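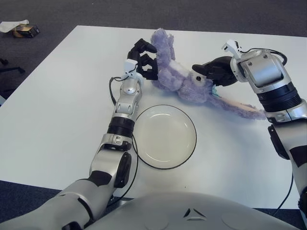

The plush on the white table

Washing long-pile plush without wrecking it

Marlina_P
My daughter's favourite is one of those shaggy toys and the fur has gone all clumpy. I'm in Plultandale and our water is really hard. Any tips? I'd love to have it fluffy again by March!

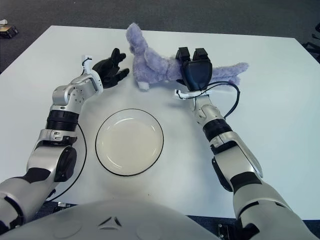

Lavender fur, pointed ear, long tail

Sudheer Rai
Oh, you can totally save it! Cool hand wash, a tiny squirt of wool wash, then brush with a pet slicker while it's still damp – start at the tips and work in. I've done six this way and I love how soft they come up.

murthy1585
Disagree on hand washing. Pillowcase, gentle cycle, done. Life's short.

Sudheer Rai
Fine for short fur, but a 400 spin mats the long stuff. Mine came out like felt.

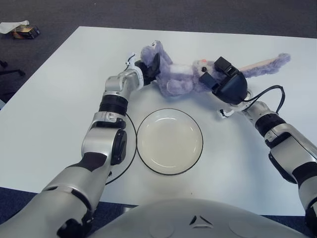
Purple plush, with the plate

Annapurna S
I'm with Sudheer, except for the brush. A wide comb is kinder. And rinse twice – leftover soap makes fur go grey and sticky (ask me about the Skurden bear).

murthy1585
OK, I'll give you the rinsing. Still using my machine though.
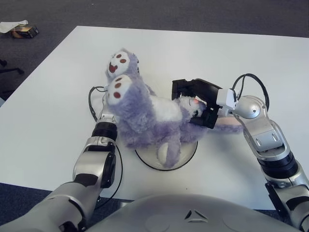
Anitha Pinto: drying matters more than any of this, I reckon. Two days on a rack near a fan, and squeeze the tummy to check the stuffing before you put it back on the bed. Never the dryer, the fibres frizz and you can't comb that out.

Marlina_P
You're all wonderful. Comb ordered, fan found!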